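Medau Planner 3
Motion planning for two-arm cells

Medau Planner computes joint paths for both arms in a single query and checks each path against the other arm, the table and any registered fixture. Grasp targets come from the Fulix pose module — or from a plain text file.
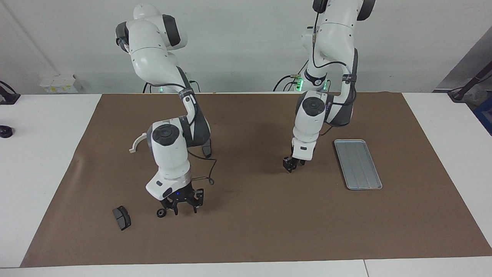 Requirements
Linux, 64-bit
480 MB disk space
Gripper driver: Brostari or generic parallel

Licensing
Per cell, no time limit. Part no. 977. Updates are released each January.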